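Small things and where they go

February is a slow month for me, so I decided to finally do what I was promising to myself since we moved from Grostport to Susdale: to go through all the small things which have no place. I mean the things which are too good for the trash and too strange for a drawer.

My method is simple. I take one container, I put the things inside, and I don't allow myself to start a second one before the first is empty. For each thing I ask only where I would look for it if I needed it. If I have no answer in 20 seconds, it goes away.

At home I use an old Storkodik box, which cost me 4 dollars at the market. It is cardboard and it is already soft in the corners. A metal bin is much better, I think, even if it is stained and dusty like this gray one. You can lay things flat on the floor of it and they don't get lost in the folds. A green plate with studs for building bricks, a dark blue cap, a piece of crumpled foil: it is the same kind of company that lives in my box. 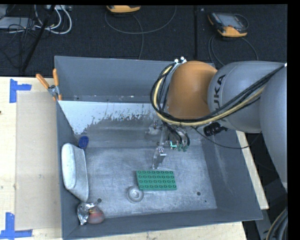 What I keep and what I don't

Building plates I keep always. They are flat, they stand well between books, and children who visit us ask for them.

Caps without their bottle or jar I give one week. I put them on the windowsill in the kitchen, and if the other half did not appear, I say goodbye.

Foil I used to smooth and fold, like my grandmother did. Now I keep only the clean big pieces.

Soft padded things are the most difficult for me, as they take so much room. I stand them against the wall of the box and decide about them last, usually in the evening, when I am tired and more strict.

Yesterday I removed 40 things from the hallway shelf. The shelf looks nice, but the Opoku lamp that was hidden behind them needs a new bulb, so tomorrow I go to the store.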